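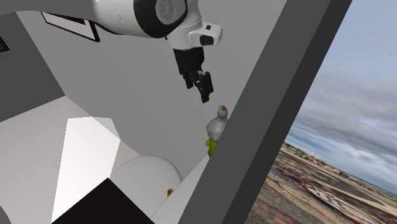 One early listener told Liter that the quiet passages were what sold her on the record, and that she had expected an organ album to be a lot louder.

The album is Cirkenine, a double LP of new music for pipe organ, tenor saxophone and hand drums. Liter will release it in August in a single pressing of 1000 copies. A download version comes out the same day.

Cirkenine was recorded at Plirngate Hall, where the organ was installed in 1911 and still has most of its first set of pipes. The saxophone and drums were placed in the balcony across from the organ, so the players were far apart and had to follow each other by ear. The delay between the two ends of the hall can be heard on several tracks, most clearly on the opening piece, and the label has left it in.

The music runs 90 minutes across four sides and the download. The last piece, a slow blues for organ alone, was too long to share a side with anything else and appears in the download only. Buyers of the LP get a code for it on the inner sleeve.
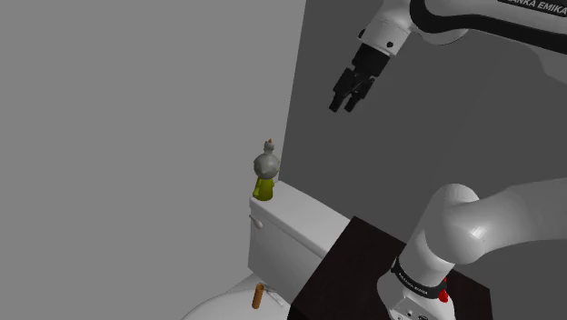

Recording took place at night, after traffic on the street outside had died down. Most sessions started at 11 p.m. The organ blower makes a low hum that the players did not want to filter out, and it is present between tracks on sides two and three. Listeners who play the record through large speakers should expect to hear it.

Mixing and mastering were done at Antoniuk, the studio that has handled the last six Liter releases. The LP was cut from the original session files with no added reverb — all of the echo on the record comes from the hall.

The first 372 copies will be sold directly by Liter and come with a folded sheet listing the organ stops used on each track. The remaining copies go to record stores. The sheet will not be reprinted, but its text will be posted on the label's website after the release.

The trio will play the full album at Plirngate Hall in August. Doors open at 7 p.m. and the music starts at 8 p.m. Seating is on the main floor only — the balcony will be in use by the players. 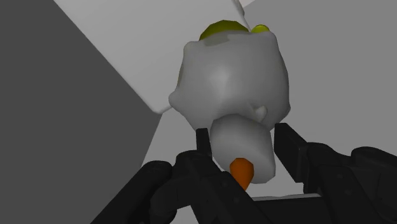

White snowman-like figure with a yellow-green top, in a black gripper. Computer rendering.

About Liter
Liter is an independent record label that releases jazz, soul and organ music on vinyl and as downloads. Review copies and track previews are available from the label's press desk on request.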